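Kapitel 7
Wenn der Greifer zu fest zudrückt

Im September meldete die Sortieranlage der Firma Vemo einen Stillstand nach 570 Zyklen. Ein Finger hatte eine Frucht zerdrückt, der Saft war in das Gelenk gelaufen, und die Kraftmessung lieferte danach 14 Minuten lang falsche Werte. Die Steuerung erkannte den Fehler nicht. Verletzt wurde niemand.
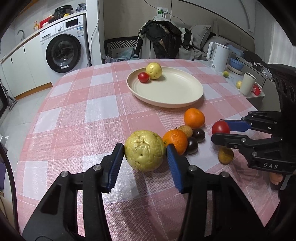
Greiffehler dieser Art entstehen meist aus einer falschen Annahme über das Objekt. Imani Mabula, die den Vorfall auswertete, fand im Programm einen einzigen Kraftwert für alle Früchte. Eine glatte Mandarine und eine runzlige, eingedellte Passionsfrucht geben unter Druck aber verschieden nach, und eine Kirschtomate zwischen zwei Fingern verlangt wieder eine andere Grenze. Gerippte Fingerbeläge verbessern den Halt, ersetzen jedoch keine Kraftbegrenzung.

Dieses Kapitel behandelt zuerst die Fehlerarten beim Greifen, dann die Überwachung der Sensoren. Abschnitt 7.3 enthält das Prüfprotokoll zum Fall Vemo.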